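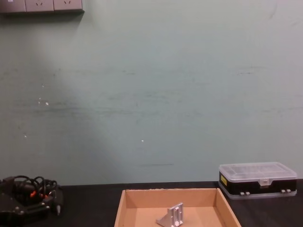

Filed under: Bench Notes, Robot Cells, Standards

We rewrote our bench rules for small-part sorting in April, and I have been asked for the text twice, so it goes up in full with my notes.

Scope: one arm or two, gripper force limited to 20 N, parts under 295 g, a person within reach of the table. Fenced cells at the Trokodach site follow a different document.

1. One open tray per task. Plain cardboard is acceptable. Replace it when a wall loses its fold.

2. Parts not in the current task stay in a closed organizer. Latch shut before the arm is enabled. We had an M5 spill in the old Murier cell with the lid up, and sorting it took longer than the run.

3. Minimum 50 mm of bare table on either side of the tray. This is the rule people argue with. A gripper approaching at an angle needs more room than its closed width suggests, and cable slack takes the rest.

4. Cable loops at the wrist are checked by hand through the full range of motion at the start of each shift. Loops may ride above the gripper body. They may not pass below the fingertips at any pose.

5. Reflective parts (aluminum brackets, mostly) are tested under the lighting of that bench. Results from another bench do not carry over.

6. After 2000 cycles, inspect finger screws and re-torque. Log it even if nothing moved.

Rule 5 came from the Kostiuk trial, where the same bracket was located reliably at one table and missed at the next. The risk assessment still governs. These rules sit under it and do not replace any part of it.

Comments (3)

benchrat: Is the 50 mm measured from the tray wall or from the parts inside?

Author: Tray wall, outside face.

lowtorque: We use the same interval at Baltov but mark the screws with paint. Saves a lot of re-torquing.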